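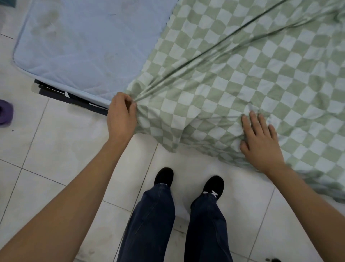
Re: [bedcell] wrist drift on the Willedo arm

Good news, the left wrist is behaving again! I pulled the cover off last night, found the encoder collar had crept almost 2 mm, and snugged it back up. Then I reran the corner routine against our hand-done reference, the green and white checked sheet on the blue mattress, left hand pinching near the corner while the right lies flat on the drape. The checks are great for this (you see the skew straight away).

On 2020-01-22 the Kirkero bench wrote:
> Ours faults at 226 cycles, always with the wrist past 90 degrees.
> Is it the collar or the cable?

Try the collar first. It's a 9 mm spanner and you don't need to re-home the shoulder. If it still faults, send me the log and I'll have a look at the cable run.

Cheers from the Sindness shed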